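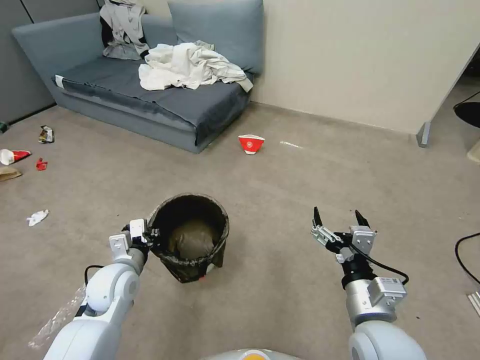

Ticket: dryer stops mid-cycle, clothes still damp
Opened by: Yvonne Crabtree
Status: solved (I think!)

Hi all, longtime reader, first time opening a ticket. My Skero vented dryer has started quitting in the middle of a load. No bang, no burning smell, it just goes quiet and the little "end" light comes on as if it's done. Open the door and everything is warm and damp. If I press start again it runs for another 13 minutes or so and quits again.

It's the full-size one with the sensor dry settings (Normal, Heavy, Delicates) plus a timed setting. Bought used, so no warranty, and the manual that came with it is for a different model. I'm pretty handy with a screwdriver but I'm no electrician, so please talk to me like I'm your aunt.

Already tried:
Cleaned the lint screen. I do that every load anyway.
Unplugged it overnight and plugged it back in.
Smaller loads. Same thing, only sooner.
Swore at it.

Reply from Roland Bainbridge

Hi Yvonne. Does it quit on timed dry too, or only on the sensor settings? That one test splits the problem in half. Put in a medium load of wet towels, set the timer for 40 minutes and leave the door shut. If it runs the whole time, the motor, the door switch and the thermal cutoff are all fine and we go look at the sensor. If it quits, check the vent before you touch anything else.

Update from Yvonne

OK, did the towel test. It ran the full 40 minutes! The towels still weren't all the way dry, though, more like 'left on the line on a cloudy day' dry. So does that mean it's the sensor, or the vent, or am I just lucky enough to have both?

I should add that I use dryer sheets with every load, and have for years – the strong lavender ones. My sister says that matters. I told her I'd ask.

Reply from Roland Bainbridge

Your sister is right. The sensor on these is two metal strips inside the drum, usually just below the door opening near the lint screen. Wet cloth touches both strips and closes the circuit, and when the dryer stops feeling wet cloth it decides the load is done. Dryer sheets leave a waxy film on the strips, and then it can't feel anything. Small loads make it worse because they don't hit the strips as often, and that fits what you saw.

Unplug it, wipe the strips with rubbing alcohol on a cotton ball, then buff them with a dry cloth. If the film is stubborn, use a scrubby sponge, gently. No steel wool.

The damp towels are a separate problem, and I'd bet on the vent. How long is your duct and what's it made of?

Update from Yvonne

Found the strips! I had looked at them a thousand times and figured they were trim. They looked clean enough, but the first cotton ball came away gray and sort of greasy. It took a whole handful of them before one stayed white. Gross and very satisfying.

Ran a Normal load of jeans and T-shirts. It didn't quit early! It went on and on instead. I gave up at 130 minutes and took everything out, and the waistbands were still clammy. So now it knows the clothes are wet, it just can't do much about it.

The duct is that crinkly silver foil stuff. It goes down behind the dryer, takes a turn, goes along the wall and then out. I can't see the whole thing without moving the machine, and I can't move the machine without help, so that's tomorrow's job.

Reply from Maureen Pearce

Jumping in because I had the same thing last May. Please get rid of the foil duct while you're back there. The ridges catch lint and it squashes flat the minute you push the dryer back. I went to rigid metal pipe with one elbow and foil tape on the joints (the real metal kind, and no screws poking into the inside where they snag lint). I got my elbow from Uleteck but any hardware store will have one.

Also go outside while it's running and look at the flap. Mine was barely lifting. It should stand open and you should feel a good strong push of air on your hand.

Update from Yvonne

Big day. My neighbor Yoon-hee Ra came over and we walked the dryer out one corner at a time. Maureen, you called it, the foil duct was mashed almost flat behind the machine, and past the turn it was packed with lint. I'm talking pillow amounts. We also found a sock, a guitar pick and a receipt from a Kuo store I've never set foot in, so I guess that one belongs to the previous owner.

The outside flap was stuck half shut with more of the same. I cleared it with a bottle brush.

We put in rigid pipe with 2 elbows, because there was no way to get it around the corner with one. Is that going to be a problem?

Reply from Roland Bainbridge

Two elbows on a short run like yours is fine. Vacuum out the lint screen slot while you have it pulled out, and wash the screen itself with dish soap. Dryer sheets coat that too. If you run water over it and the water sits on top, it's clogged.

Update from Yvonne

Water sat right on top like a puddle! Scrubbed it with an old toothbrush and now it runs straight through.

Then the moment of truth, a full load of towels on Normal, and it stopped by itself at 52 minutes with everything DRY. Even the hems! I did a second load to be sure and that was good too. The flap outside stands wide open now, and the laundry room isn't muggy anymore, which I'd been blaming on the weather.

I've quit the lavender sheets and my sister is being unbearable about it. I'll wipe the strips once a month and leave the ticket open through the weekend's sheets and blankets in case it acts up on something bulky. Thank you both so much!

Update from Yvonne

Blankets came out fine. Okay to close.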